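I've been going through my closet in stages, and last weekend I got to the clothes that had been sitting out the longest. The closet in our Nestus apartment is smaller than the one we had on Liao Street, and the rent went up to $1,176 this year, so I wasn't going to pay for a storage unit on top of it. Everything has to fit or go.

My method is simple. I put it all on the bed, and I can't go to sleep until the bed is clear. I tried doing it one shelf at a time in November and quit after the sweaters. 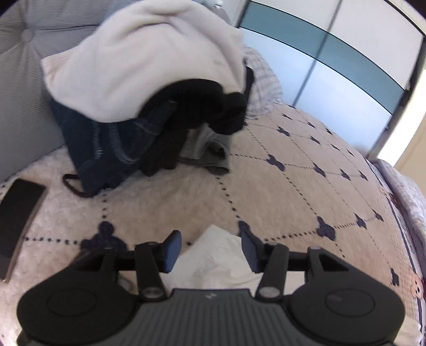
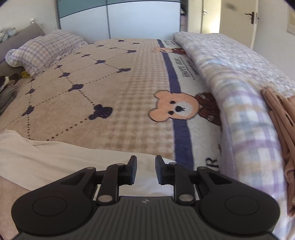

The hardest category for me is winter things. They take up the most space and I wear them for maybe four months, but I always think the next winter will be the bad one. I kept the cream fleece-like top that was on top of the pile, and the dark denim under it too, though I had to think about the denim. Denim is heavy and dries slowly on a rack. The fleece was easy. It folds down to almost nothing if you press the air out and roll it from the bottom.

I left the bear blanket on the bed while I worked. I know people put down a sheet first, and I should, but the blanket gets washed every other week anyway. It's plush and it does pick up lint from dark clothes. A dry rubber glove takes most of that off.

For the things I kept, I bought 2 flat bins from Mesia. They were $87 for the pair with shipping, more than I wanted to spend. The lids close properly, and the old ones had stopped doing that. One bin is for fleece and knits, the other is for pants and anything with a heavy seam. I don't label them. I can tell by the weight when I pull one out.

The rest went into bags for the Nulcombe thrift store. They take clothes until four in the afternoon and they don't want hangers, so I took all the hangers off first. That was slower than the sorting.

Still left to do: shoes, and the top shelf, where I think there are some curtains from the old place.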